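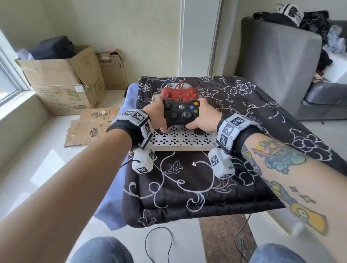
A controller held just over the tray, with printed markers on the rigs at both wrists.

The Robot Learned It at Home. Whose Home?

A method called Pinen promises to teach robots from ordinary people's wrists. The paper is good. The claims have run ahead of it.

At the lab in Bornurby they have a line they like to use on visitors: put the cuffs on, do what you were going to do anyway, and the robot gets it for free. I heard it twice before lunch on a Tuesday, from two different people, and by the second time I had started to wonder about the word free.

The method is called Pinen, and if you follow robotics at all you've probably seen the clips. A person straps a band to each wrist. The bands carry white blocks covered in square black-and-white markers, and a camera at head height watches where the markers go. Software turns the markers into wrist positions, the wrist positions into a path, and the path into something a pair of robot arms can be trained on. The arms have their own name, Basia, which everyone in the building uses without a "the" in front.

What makes it attractive is the price of the alternative. The usual way to get good training data is to have a trained operator steer the robot itself through the task, over and over. That needs a robot, and a robot needs a room, and the room ends up looking like every other robot room: gray table, flat light, one object at a time. Pinen needs a person, a camera, the cuffs and some cables. You can carry it into an apartment and be recording within the hour.

So that is what they did. For the paper, the group recorded in seven homes and came back with 1445 demonstrations of a single family of tasks: picking up, turning and setting down game controllers on a perforated tray. Basia was then tested on the same job in 3 homes it had no data from, and did noticeably better than a version trained only on lab recordings. That is the result, and I have no reason to doubt it. I do have some questions about what it is a result of.

Why controllers?

Igor Sadowski, who leads the project, has a good answer to this one. A game controller is an awkward thing. It has two grips, so it invites two hands. It's rounded where a robot would like it flat, it has sticks that move when you touch them, and there are plenty of different ones around, close enough in shape that you can ask whether a skill learned on one carries over to the next.

"If I used a block of wood you would ask me why I used a block of wood," he told me.

Fair enough. I would have. But a controller also has a property he doesn't bring up, which is that people are very good at holding one. Hand somebody a controller and the fingers go straight to the same places. The left hand takes the left grip and the right hand takes the right. The recordings I watched were strikingly alike from one to the next, and likeness is a gift to anyone training a model. Try it with a colander, or a wet sweater, and I suspect the curves in the paper would sag.

The tray helps too. The same style of tray is used throughout the recordings I was shown, a patterned white lattice with a raised edge, and it does a lot of quiet work. It tells the system where the action is going to happen. When I asked what Basia does if you take the tray away and put the controller straight on the tablecloth, I was told the experiment was planned.

I should say that the rooms themselves are real rooms. Whatever else I think of the method, the group did not cheat on the background. The black cloth has big white flowers drawn all over it, there are boxes by the window, daylight comes in hard from one side, and other things sit next to the tray because that is where they happened to be. Anyone who has tried to get a vision system to work against a patterned tablecloth will know this was not the easy choice.

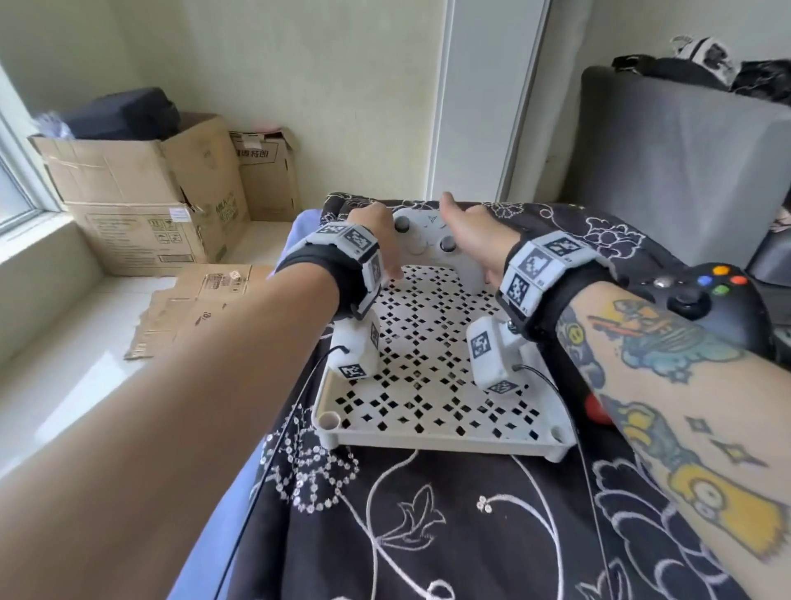
The wrist is not the hand

My larger complaint is about what gets recorded. The markers are at the wrist. The interesting part of handling a controller goes on in the fingers: where the thumb lands, how hard the fingertips press, which finger lets go first. Pinen's path data follows the wrist closely and then has to guess at the rest from the head camera, and the head camera often can't see. Fingers curl under. One forearm passes in front of the thing you care about. The white blocks themselves hang down below the wrist and take up space in the view.

The paper deals with this by filtering. Any demonstration where the markers drop out for too long, or where the estimated grip doesn't make sense, is thrown away. About 1000 survive. The group reports this openly, in a table near the back, and it is normal practice in the field. Still, think about which recordings get lost. They will tend to be the ones where the hands crossed, or the person reached around something, or turned the controller over to look at the bottom. The awkward moments go first. What's left is a cleaner version of how people handle objects, and then the clean version is presented as how people handle objects.

Sadowski's reply is that a robot doesn't need to copy the awkward moments. It needs to get the job done. I think he is half right. If you only want the controller on the tray, then yes, throw out the fumbling. But the case for recording in homes, the case made in the first paragraph of his own paper, is that homes are messy and labs aren't. You can't sell the mess at the front and filter it out at the back.

Then there's the weight of the thing. I wore the cuffs for most of an afternoon. They aren't heavy, and the straps are comfortable enough, but you don't forget them. The modules hang below your wrists, so you lift your forearms a little to keep from knocking the table. The cables run off toward the floor and you learn to keep them clear of your knees. By the end of the first hour I was picking things up from above, carefully, like a person defusing something. I have never in my life picked up a game controller that way. "Do what you were going to do anyway" is a fine instruction until you try to follow it.

I asked Ren, who has recorded more sessions for the project than anyone else and wears the cuffs as easily as other people wear a watch, whether the feeling goes away. "It goes away," Ren said. "You get a style." Then, after some thought: "I do it at home now, with mugs. The elbows up thing."

It was said as a joke, but I wrote it down, because it seemed to me to be the whole problem. The robot is supposed to be learning from us. Somewhere along the way the person has started moving like a good recording. The group has no comparison of bare-wristed and cuffed handling, and it would be a cheap one to make: film the same people doing the same task both ways and see how far apart the motions are. It could be done in a week.
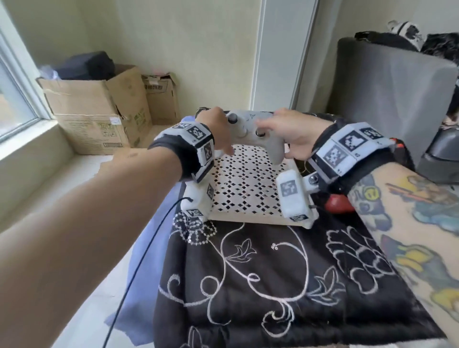 I raised this with Sadowski over coffee and he didn't wave it off. He said the effect was probably real and probably small, and that every method of this kind has some version of it. An operator steering a robot through a headset moves like nobody on earth. Compared with that, a slightly stiff person in an apartment is a bargain. He may be right there too. I would be happier if "probably small" had a number attached.

The number that does exist is the test in the unseen homes, and here I want to be careful, because it's the part that has been most badly reported. Several write-ups have said that Basia can now walk into any home and tidy up. Basia can't walk. It was bolted to a wheeled base, rolled into position by two people, and pointed at a tray of the kind it had been trained on. Given all that, it picked up controllers it hadn't seen before and put them down again more often than the lab-trained version did. In the worst of the test homes the gap between the two nearly closed, and the paper's explanation for that (low light in the evening) is offered without any test of it.

What would change my mind

I don't want to be the writer who stands at the side of the road telling people the car won't catch on. Something in Pinen works. Cheap data from real rooms beat expensive data from a fake one, at least for this task, and that is worth knowing. If I ran a lab with a small budget I would be printing markers this weekend.

But I would like to see the dropped recordings released along with the kept ones, so that others can look at what the filter removes. I'd like a task where the fingers matter and the wrist barely moves – pressing one button, say, or plugging in a cable. I would like the tray gone. And I'd like new wearers, people who have never put the cuffs on, recorded on their first day before anyone shows them how to hold their elbows.

Sadowski says some of this is under way. The cable task has been started and is, in his word, "humbling." He offered to show me and then thought better of it, and we went to look at Basia instead. The arms were parked for the day, folded in over a tray. One of the students asked if I wanted to try moving a controller a few inches to the left to see what would happen in the next run. I did. It took two goes to find the grip, let the controller slip off the edge of the tray on the third, and got it on the fourth. The student marked the last one as a success and asked whether I'd like to move it again.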